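Reading a River Valley: Notes for Session 3

These notes go with the third evening of the course, and they follow the order I talked in, more or less. If you missed the session you should be able to get by with these and the map sheet, though you won't have had the fun of pouring water over a tray of sand, so do try that at home if you have a baking tray and a patient household.

Where we left off

Last time we followed rain from the hilltop to the stream and asked how much of it gets there quickly and how much goes the slow way, through the soil. Keep that in your head, as it explains nearly everything this week. A river fed mostly by slow water is steady and well behaved. A river fed by quick water goes up like a shot after a storm and does most of its digging in a few wild hours.

Our own example is the Wollham, which does both! Its top end runs over clay and rises fast. Below Baxter Bridge it picks up springs from the chalk and calms down, so that in a dry summer the lower river can be flowing nicely while the upper one is a string of puddles.

Why rivers bend

Everyone wants to know this, and so they should, because it is a lovely bit of physics. Take a river that is very nearly straight. Somewhere there will be a slight kink (a fallen tree, a hard lump of bank, anything). The water piles up a tiny bit against the outside of the kink, and that slightly higher water pushes down and back across the bed towards the inside. So as well as flowing downstream, the water is turning over in a slow corkscrew.

That corkscrew carries sand and gravel from the foot of the outer bank and helps drop it on the inner side. The outer bank gets steeper and falls in. The inner bank grows a beach. The kink becomes a bend, the bend throws the current at the opposite bank a little way down, and off we go again.

You can see the same turning motion in a cup of tea. Stir it with a few loose leaves in the bottom and watch them gather in the middle instead of being flung to the sides. Do this tonight, it takes half a minute and it will stay with you for life.

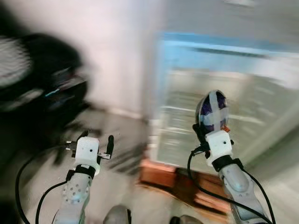 Raelene Nepia wondered whether the tea leaves really prove it, given that a cup is round and a river isn't, and whether a bend might start just as well with no kink at all. Good questions, both. On the first, the cup is a fair match for one bend only: the drag along the bottom slows the water there, so the inward push wins and the leaves drift in. On the second, you will find people who argue about it happily for hours. Loose banks and moving gravel seem to be enough to set a river wandering, because the gravel never travels evenly and a small bar soon does the job of the fallen tree.

Terms to learn

Meander: one of the large, regular bends in a river.
Thalweg: the line joining the deepest points along the channel. It swings to the outside of each bend and crosses over in between.
Point bar: the beach on the inside of a bend.
Cut bank: the steep, crumbling outer side.
Riffle: a shallow, chattery stretch over gravel, usually at the crossing between two bends.
Oxbow: the old loop left behind when a river breaks through the neck of a bend.

A rule of thumb worth having: the distance from one meander to the next of its kind tends to be 11 times the width of the channel. It is a middling figure and real rivers stray from it, but try it on your map sheet. I love that it holds so well for a brook you could jump over and for a river you would need a ferry to cross.

Finding old channels

On the map, look at the parish boundary near Odetti Farm. It leaves the river, makes a big loop through a field, and comes back again. Boundaries like that were often drawn down the middle of the river, and when the river moved the boundary stayed put. In the field itself look for a curved dip, rushes where the rest is grass, or a hedge that bends for no clear reason. Low evening light is best.

For next time

Read chapter 4 of the course reader, leaving out the section on glaciers.
Measure the width of the Wollham at any bridge you like. Pacing it is fine. Write down where you stood.
Using the map sheet, pick one bend between Baxter Bridge and the weir, and mark the cut bank, the point bar and where you would expect the riffles.
Bring a jar of river gravel from one spot if you can get at it safely. A handful is plenty, and please don't go in after rain.

We will sort the gravel by size and talk about what a flood can shift and what it leaves alone. Map sheets are in the blue folder by the door, and there are spares for anyone who has lost theirs.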